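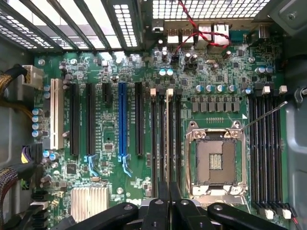

Notes for the refurb talk, evening slot, 20 minutes plus questions

Opening. Ask who has an old office desktop in a closet. Wait for hands. Then ask who has opened one. Fewer hands, usually.

The claim I want to pick at: "Any old tower can be a good home computer for 40 dollars." I've heard it from sellers, from my brother-in-law, and from the Takosa flyer. I don't buy it, or not the way it's told.

Start with the board. Green Dell motherboard, bare socket, no processor. People see slots and get excited. A blue slot, several black ones, a white PCI one at the end. Ask the room: what do you own that goes in a PCI slot? (Pause. Erhan will say a sound card. Let him.)

Slots cost nothing to admire. The processor, the memory, the drive and a copy of something to run on it are where the 40 dollars goes, and then some.

Our numbers. Geeta Gautam kept the sheet for the Eren project. 357 towers came in, 142 went out working. Say both numbers slowly. The flyer only has the second one.

Somebody will ask about the other towers. Parts, mostly, and a lot of scrap. Wafula thinks we gave up too early on some of them – he may be right, I haven't seen his list.

Things to check before spending money:
Look into the socket with a flashlight. Bent pins, walk away.
Look at the tops of the capacitors. Flat is fine. Domed is not.
Find out which processors the board takes. "It fits" is a different question.
Try the power supply on its own.

Skip the thermal paste argument. It ate ten minutes last time and Umut still doesn't agree with me.

Power bill. I have no good figures here and should say so. Anybody who quotes savings without a meter on the wall is guessing – me included, back in October.

Close with Defne's machine, which she does use every day, then questions. Leave the sign-up sheet by the door.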